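3.2 Face-like patterns in everyday objects

Participants were recruited through the Zetcombe panel in March 2016. Of the 1017 adults who opened the survey, 900 finished both blocks and were kept for analysis. Each person saw 38 items on a plain gray screen and rated how strongly each one looked like a face, from one (not at all) to seven (very strongly). Items were shown in random order, and there was no time limit. People who gave the same rating to every item were removed before the count given above. 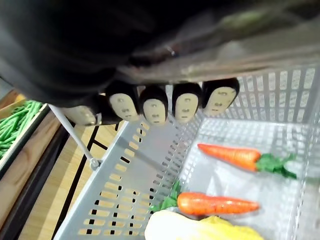

5 min read

Figure 2. Rounded shapes with a beige oval front. Small dark dots and short lines resemble two eyes, a nose and a mouth.

Ratings were higher when the marks sat inside a closed outline. This held for both the Usteo and the Virk item sets, although the gap was smaller for Virk, where many outlines were square. Tilting an item lowered its rating only slightly. Earlier work with the Wimness scale reported a larger effect of tilt, but those items were turned fully upside down.

We also looked at whether the number of marks mattered. Items with two dots and one line scored nearly as high as items with a separate mark for the nose. Age had no clear effect on the ratings. The full item list is given in Appendix B.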